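Bolsa de investigação – Manipulação bimanual e aprendizagem por demonstração

Imprimir | Enviar por e-mail

O projeto Oltico abre candidaturas a uma bolsa de investigação para titulares de mestrado em Robótica, Engenharia Eletrotécnica ou Informática. O trabalho incide sobre a política de controlo Ghumman, treinada com 400 demonstrações teleoperadas de tarefas domésticas com dois braços. Na avaliação interna de maio, a taxa de sucesso foi de 61% com câmara de pulso e câmara fixa, e de 59% apenas com a câmara fixa.
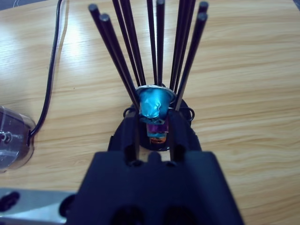
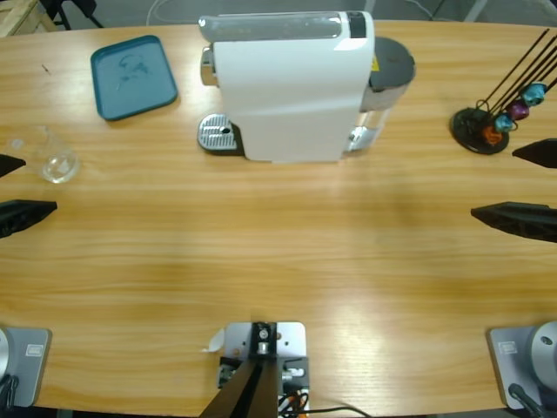

Grupo de Manipulação Robótica – Instituto Stustton

O bolseiro ficará responsável pela recolha de novas demonstrações, pela análise das falhas de preensão em objetos pequenos – cápsulas de café, em particular – e pela repetição do estudo comparativo entre vistas.

Requisitos: Python, PyTorch e ROS 2; noções de calibração de câmaras. Valoriza-se experiência com teleoperação.

Duração: 9 meses, em regime presencial. Orientação: Dinesh Munasinghe.

A candidatura inclui CV, certificado de habilitações e carta de motivação, com uma página no máximo.

Relacionados
Relatório técnico: Ghumman, protocolo de avaliação
Estágio curricular em visão por computador
Groltard: conjunto de dados de preensão

Contactos | © Instituto Stustton | Voltar ao topo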